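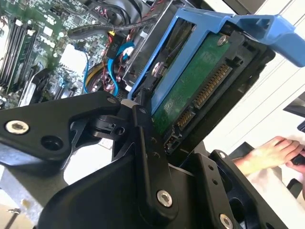 Drive in its blue caddy, SATA end showing

Re: [burkineo-surplus] Stripping the old desktops

On Tuesday, January 4, 2022, Yurani Echeverri wrote:
> Are you keeping the caddies? Datness wants 2 of them.

Yes, with the drives still in, so Datness can have the pleasure of wiping them. The boards go to Traltden once the processors are out.
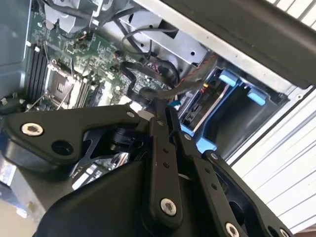
Yurani asks whether bare sockets need covers before they ship. They do, and I have 200 spare screws and not one cover.

The Dell's power supply stays put until I find a box that fits it.
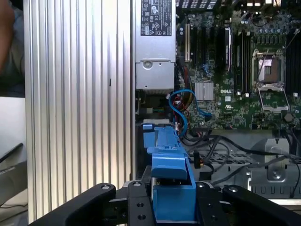 Cables go in the bin marked Chiang, which is full of cables already. Please stop bringing me printers.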